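Collecting demonstrations for a two-arm table clearing task
Project report, Endateo module, Kokside
20 October 2022

1. Background

Our group was asked to build a set of examples that a learning system could use to copy a simple household job. We chose clearing a table. The system watches through a camera mounted above and between two arms, and it has to decide which arm should pick up which item and where the item should go. We did not write rules for this. The policy is trained only on recordings of a person doing the job through the arms.

The training code came from last year's project, Patwary, and we changed very little of it. Most of our time went on the recordings, so this report is mainly about those.

2. Aim

The aim was to record 300 good episodes in which items are removed from a white table and put in the correct place. We wanted enough variety in the starting positions for the policy to cope with a layout it had not met before. Last year's set had only one item on the table at a time, always near the middle, and the policy trained on it failed as soon as the item was moved towards an edge.

3. Set-up

The station is called Oveck after the software that runs it. It has two black arms, each with a parallel gripper, fixed on either side of the camera. Each arm is driven by a matching handheld leader arm. The operator moves the leaders and the arms on the table follow.

Joint angles, gripper opening and video are saved together. In June we found that the video was running slightly behind the joint angles, and every recording made before then had to be thrown away. The fix was to stamp both streams from the same clock. We should have checked this in the first week.

4. Recording procedure

Each session followed the same order:

Start both arms in the rest position with the grippers open.
Place the items according to the layout sheet.
Start the recording and wait until the status line turns green.
Clear the items one at a time, using the nearer arm.
Return both arms to rest and stop the recording.
Mark the episode as good, poor or failed before starting the next one.

An operator worked for 20 minutes and then swapped. Longer turns gave jerky movements near the end, and these showed up clearly when we plotted the joint speeds. Operators were also told not to correct a bad grasp more than once. A second miss meant the episode was marked as failed.

5. Items and layouts

We used light objects that a gripper could squash or tip over, as these had given the most trouble before. Crumpled paper was made fresh when it became too flat to grip. Cups were placed upright in some layouts and on their side in others — the upright ones turned out harder, as a finger touching the rim could knock them over.

One of the two-item layouts has a ball of tan paper near the middle of the close side and a white paper cup to the right of it, near the right arm. The blue tray is at the left end of the table and the beige bin is by the right arm.

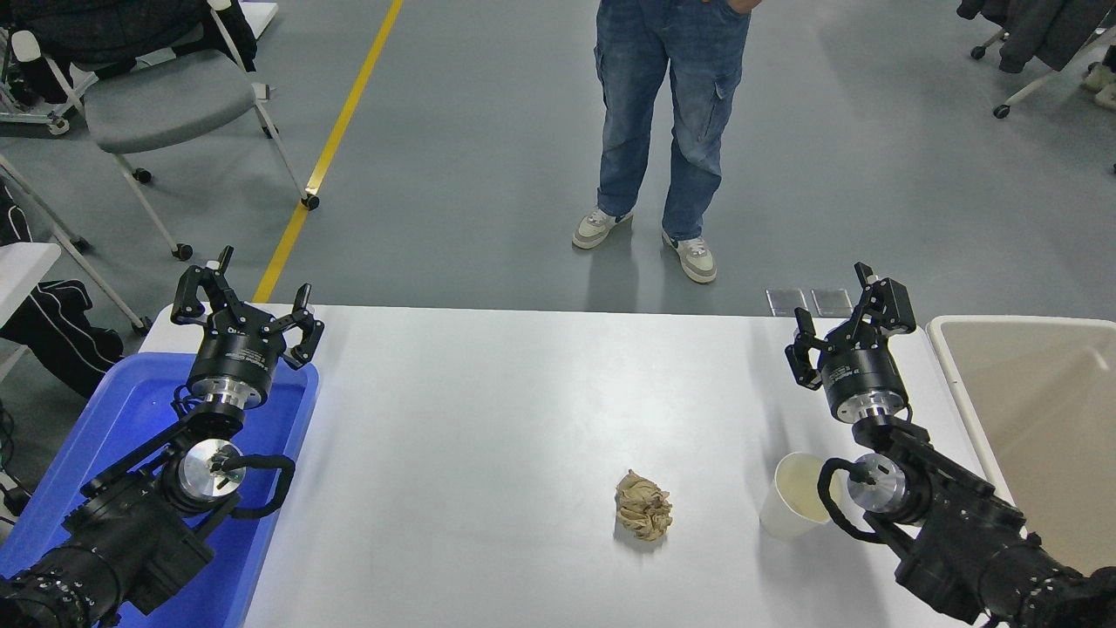 6. Results

We made 1,584 attempts in total, including the ones lost to the timing fault. After checking, we reached our target of 300 good episodes. The rest were short practice runs, failed grasps, or recordings where one of the streams had stopped early.

We trained the policy 3 times with different random seeds. All of the runs learned to reach for the paper reliably. Grasping the cup was less steady, and the arm often closed its fingers too soon and pushed the cup away. Layouts with both items close together were the weakest, as the policy sometimes moved both arms at once.

7. Problems and next steps

The marking of episodes as good or poor was not consistent between operators. We wrote a short guide halfway through, but the earlier episodes were only partly re-marked. The background also changed from day to day, and we have not tested whether this helped or harmed the policy.

The next group should record more cup episodes, with slower approaches, and should keep the failed ones in a separate folder. The layout sheets and the re-marking list are stored with the recordings.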